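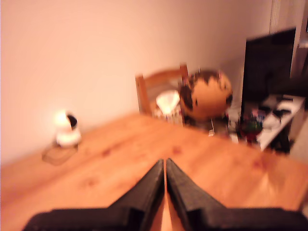
11th June - finger gap, wrist cable, cloth tests

Started with the fingers, as planned. The pair fitted last night closed unevenly: the right one reached its stop first and the left one arrived late and pushed it sideways. I took both off, cleaned the linkage pins and put them back with one thin washer under the left root. They now run almost parallel near the tips, with a narrow gap that I have decided to keep. Closing that gap completely in software makes the servo hum against its own stop, and it gets hot within a few minutes.

Re-zeroed the gripper afterwards. The open position in the config was wrong by 16 counts, left over from the old fingers. I have put the old value in a comment in case I go back.

The Munari board behaved itself once it had a decent supply. Under the old one it reset whenever the shoulder and elbow moved together, and I spent most of last week blaming the firmware. The voltage log made it plain enough: a dip on every combined move, then the reset. The supply is now a bench unit borrowed from Pieter Adams, set with a current limit a little above what the arm draws when it is lifting. I owe him that back and should buy one.

Spent the middle of the day on calibration. The routine in the Clekell scripts moves each joint to both ends and takes the midpoint as centre, fine for every joint except the wrist. The wrist can't reach one of its ends with the cable as it is, so the midpoint comes out skewed and everything after it is tilted by a few degrees. I set the wrist by eye against a square and typed the number in by hand. The script overwrites it if run again. Must add a flag to skip that joint.

Then cloth. I had been putting it off with foam blocks, and the arm picks those up every time, so there is no more to be learned from them. First piece was the white fluffy one, laid on the table with a fold in it, gripper straight down, close, lift.

The approach is the weak part. If the tips stop high they comb the pile and close on nothing much. If they go down too far they press on the table, the wrist servo stalls and the controller cuts the move. The usable band between those two is 4 mm on this cloth. The arm's own repeatability in height, measured this morning with a feeler gauge under the tips, is 3 mm at full reach and better close in. That leaves very little. I moved the work area nearer the base and the stalls mostly went away.

Slowing the last part of the descent helped as well. Full speed down to a hover height, pause, then a crawl. It looks tedious but the arm has stopped ringing by the time it matters. Before this the whole thing was still shaking when the fingers closed.

Cable: the black loop at the right of the arm is longer than it needs to be. It has to be long for the wrist to turn, but on a fast move it swings and adds a small kick at the end. Tried a tie halfway along and lost a good part of the wrist rotation. Took the tie off again.

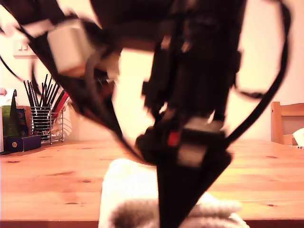 Halima Makori wrote back this evening to say that the loop should be anchored at the elbow instead of the wrist, with the slack lying along the forearm, and that on hers the kick disappeared once the free end was short. She also thinks the crawl at the end of the descent is hiding a loose horn screw somewhere and that I ought to check all of them before tuning anything further. She found one on the shoulder of hers after a month of adjusting gains.

I checked. The elbow horn screw took nearly a quarter turn. The shoulder ones were tight. I have put threadlock on the elbow and will leave it overnight, so the height measurement above is out of date and will have to be done again.

The anchor is a good idea but there is nothing on the forearm to anchor to. Drew a clip that should go round the segment under the bundled wires. Will print it tomorrow if the Kohlhase printer has come out of its sulk. The bed was lifting at one corner yesterday and I haven't looked at it.

Second cloth was the beige sherpa, before the screw was tightened. It is a harder test on paper, thicker and with a trim along the edge, but the fingers do better with it. There is more for them to take hold of and the pile fills the gap. Out of 20 attempts it was held through the lift in 16. The failures were all at flat areas away from the edge. Wherever there was a fold or a bit of trim to aim at, it held.

That suggests the picking point matters more than the finger surface, and I was about to glue rubber on the tips. Rubber can wait. What I want first is a way of choosing the highest ridge of the cloth and going there. At present I am typing in the point by hand, so the success rate is partly mine. 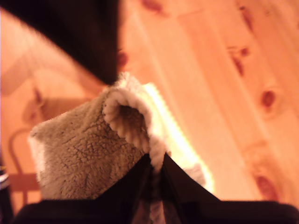 Sherpa held by the folded edge, cream trim running down between the fingers.

Current draw during the hold was steady and lower than I expected. The grip value can come down. I left it alone tonight so as not to change two things at once.

One oddity. After a long run the gripper reported itself open when it was closed, then corrected on the next command. It only happened once and I did not have logging on for that joint. Logging is now on for every joint, at the cost of a slower loop.

Still to do:

- repeat the height measurement with the elbow screw tight
- clip for the forearm, then shorten the loop
- skip flag for the wrist in the calibration script
- lower the grip value and run the sherpa again
- same set on the white cloth, close in to the base
- return the supply to Pieter

I had hoped to have folding working by September. Picking up is the easy half of that and it is taking a while. The second arm stays in its box until this one can be left to run a full set without me holding the power switch.

Recent entries

Resets on the Munari board, and what the voltage log showed
Foam blocks: last set
Old fingers off, new fingers on
Dradari base plate, drilled again
Why the wrist will not centre
Kohlhase bed levelling notes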